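Re: [erkbridge-sheds] Pegboard or shelves?

Morning all,

On 2018-11-06 the list digest carried this:

> We've got 10 feet of bare wall in the Erkbridge shed and no
> plan. Has anyone tried pegboard? My other half says it sags
> and that shelves are the only grown-up answer.

I've had pegboard up since April and I love it! Mine is the plain Torkholm sort, screwed to battens so there's a gap behind for the hooks (don't skip the battens, I did the first time and couldn't get a single hook in). It hasn't sagged at all, and it's holding two spades, a bow saw and far too many trowels.

Where I went wrong was small stuff. I bought a bag of 300 hooks from Fakano and have used maybe a fifth of them. Screws and seed packets need drawers, full stop. I ended up with a little white unit underneath and now I can find the twine again.
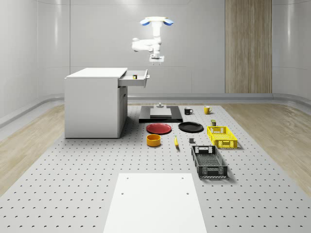
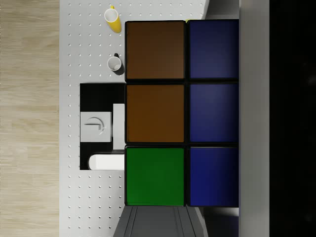
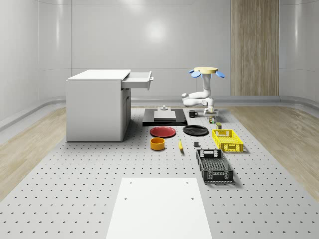 White cabinet with its drawer open (first and last), coloured blocks on white pegboard (middle one)

If you do go for shelves, keep them shallow. My old ones were deep enough to lose a watering can in, and I lost two. Put the bottom one high enough to get a broom under as well, mine wasn't and the spiders were thrilled.

Paint before you hang anything, by the way. A roller clogs the holes, so use a thin coat and a brush, and poke out any blobs with a nail while they're still soft.

I've got nearly 5 feet of board left over from the Mahawong Lane job if you want it, free to whoever can fetch it. Bring a blanket for the car roof!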